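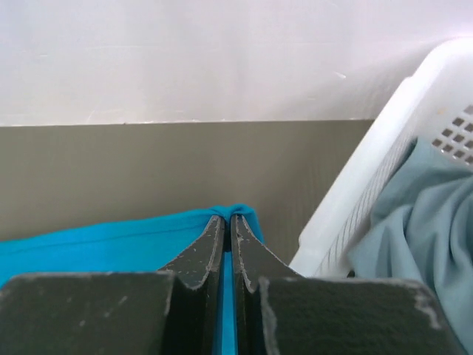

5.3 Teaching a pick from the laundry basket

In this section you teach the arm to take one piece of cloth, lift it and put it down in a given place. You do it with the Pluller hand controller. Teaching by hand, with the arm in free mode, is explained in section 5.4. For soft goods we recommend the controller, as your own hands then stay out of the wrist camera view.

Before you start

The arm must be mounted and the zero position must be saved (section 3). The Fadon software must show "Ready" in the top line. Put the basket inside the reach of the arm, with the rim not higher than 390 mm above the table. Use the same basket for all recordings of one task.

CAUTION: Keep your free hand outside the marked area while the controller is switched on. The gripper follows your hand also when you only want to scratch your nose.

Recording

1. Open Tasks, then New, and give a name to the task. Use a short name without spaces, for example cloth_basket_left.

2. Set the grip force to 11 N. This is enough for towels, shirts and thin blankets. For thick cloth see the table in Appendix B.

3. Hold the controller in the same direction as the gripper. Press the side button and keep it pressed. The arm starts to follow after a short beep.

4. Move above the cloth and go down slowly, with the fingers open. Stop when the fingertips are on both sides of a fold.

5. Close the fingers with the trigger. Look at the wrist camera picture: the fold should go in between the two tips, and a small part of the cloth may stand up above them. If only one layer at the very end of the tips is caught, open and take it again a little deeper.

6. Wait one second, then lift straight up until the cloth is free from the other pieces. Do not pull to the side near the basket. The basket is light and moves easily.

7. Bring the cloth to the target place, lower it and open the trigger completely.

8. Release the side button. The recording stops and the software asks for Keep or Discard.

9. Put the cloth back in another position and repeat from step 3.

Note: If you lose the cloth during the lift, you may pick it again in the same recording - this is useful for the training, but please not in every recording. Discard the recording if the arm has hit the basket.

How many recordings

For one type of cloth and one basket, 70 kept recordings is the minimum that the software accepts. We got good results at Van Hecke, our test laundry, with 158. Change the color of the cloth and the height of the pile between the recordings. When all of them look the same, the robot learns only this one case.

Checking the fingers

Scratches and worn coating on the outside of the fingers have no influence on the grip. The inner faces are more important. Clean them with a dry cloth before each session and feel with your finger if there is a sharp edge. A sharp edge pulls threads from knitted goods. In this case change both fingers together (Sternex finger set, section 8.2) and do the finger calibration again.

CAUTION: Switch off the arm before you touch the fingers. The stop button on the controller is not sufficient.

If the arm does not follow

- No beep: the controller is not paired. Hold the side button and the trigger together until the lamp is blinking.
- Beep, but no movement: the arm is at the limit of its reach. Release the button, move your hand back and press again.
- The arm follows in the wrong direction: you stood on the other side of the table when you paired. Pair again from the place where you will work.

Continue with section 5.5 to start the training.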